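Automação da preparação de quartos em simulador: o que muda para quem monta os cenários à mão?

Fórum Zillia > Automação no trabalho > Processos e equipas
Publicado em 16 de fevereiro de 2025

montador_3d
Trabalho numa equipa de 7 pessoas que prepara ambientes domésticos simulados para testes de navegação de robôs de serviço. Até agosto, tudo era feito manualmente: colocar mobiliário, verificar colisões, ajustar luzes, percorrer o espaço com a câmara virtual e assinar a ficha. A empresa adotou entretanto o Pretis, que gera as variantes e corre a verificação geométrica sozinho. Passámos de montadores a revisores, sem que a descrição de funções tenha mudado.

O trabalho concreto consiste agora em abrir as vistas que o sistema coloca na fila e decidir entre aceitar, corrigir ou rejeitar. Muitas chegam com a câmara inclinada e com pouco mobiliário à vista, como a seguinte:
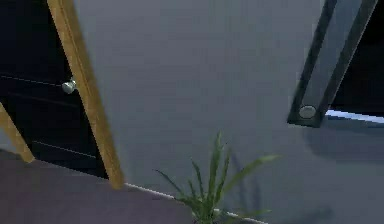 Vista da fila de revisão: porta escura, planta junto à parede.

Numa vista destas consigo confirmar que a porta tem puxador e que as folhas projetam sombra na parede. Não consigo dizer se a planta tem vaso, nem se a porta abre sem tocar em nada. O Pretis, porém, pede-me um veredicto sobre a divisão inteira. No mês passado a fila teve 3.689 vistas para a equipa toda, e a chefia mede-nos pelo número de vistas fechadas por turno.

Pergunto a quem já passou por isto:
1. É razoável assinar uma divisão a partir de vistas parciais?
2. Que métrica usam em vez de vistas fechadas?
3. As competências de montagem perdem-se? Os dois colegas mais recentes nunca montaram um quarto de raiz.

rev_tecnica_sul
Passámos pelo mesmo com o Fokard, que segue uma lógica semelhante. Respondo pela ordem.

Primeiro ponto: não. A unidade de revisão deve ser a divisão, e a vista deve ser tratada como evidência parcial. No nosso caso configurámos a fila para agrupar todas as vistas do mesmo espaço e só abrir o campo de assinatura depois de o revisor ter passado por pelo menos uma vista ampla. Uma vista ampla, para nós, mostra o chão livre entre os móveis e permite seguir um percurso plausível do robô. Exemplo do que aceitaríamos como base:

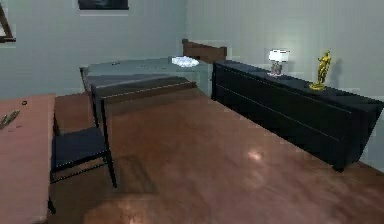
Com o espaço entre a cadeira e a cómoda visível, o revisor pode avaliar a largura de passagem e pedir a medida ao sistema. Pode também assinalar os reflexos no chão, que no nosso projeto davam falsos positivos no módulo de deteção de obstáculos. O verificador geométrico não os apanha, por não haver ali geometria errada. São defeitos que dependem do sensor, e é nesses que a revisão humana ainda acrescenta informação.

Para objetos pequenos em cima de mesas, a vista ampla não chega. Exigimos uma segunda, aproximada, sempre que o teste inclua manipulação. Se for só navegação, dispensamos.

Segundo ponto: abandonámos a contagem de vistas. Usamos a taxa de divisões devolvidas pela equipa de testes e o tempo mediano até à correção. A contagem levava a aceitar depressa o que era ambíguo, e o custo aparecia mais tarde, noutro departamento – o que tornava o problema invisível para quem definia os objetivos. A mudança demorou 31 dias a ser aprovada. Levámos à reunião uma tabela com as devoluções por motivo e foi o que resolveu.

Terceiro ponto: perdem-se, sim. Cada revisor monta agora uma divisão de raiz por mês, com tempo atribuído no plano. Quem nunca colocou uma porta no editor tem dificuldade em perceber por que motivo uma folga foi mal calculada. Convém também pedir a revisão da descrição de funções por escrito. Rever é uma tarefa diferente, com responsabilidade diferente, e a assinatura na ficha é vossa e não do Pretis.

k_vetor
No Villa há uma opção "indeterminado" no veredicto. Vejam se o Pretis tem o mesmo, deve estar nas permissões de administrador. Quanto ao resto não sei, na minha empresa ainda é tudo manual.

montador_3d
Obrigado aos dois. A opção existe e estava desativada no nosso perfil. Pedi a ativação e o agrupamento por divisão. Ficou por resolver a questão da métrica – a chefia quer ver primeiro as devoluções dos últimos meses, e o registo por motivo só começou a ser preenchido há pouco tempo.

rev_tecnica_sul
Se não houver registo por motivo, classifiquem à mão uma amostra das devoluções antigas. Nós usámos só 2 categorias no início, erro de geometria e erro de aparência, e foi suficiente para abrir a discussão. Definam as categorias antes de começar a classificar e ponham duas pessoas a rever os mesmos casos, para verem onde divergem.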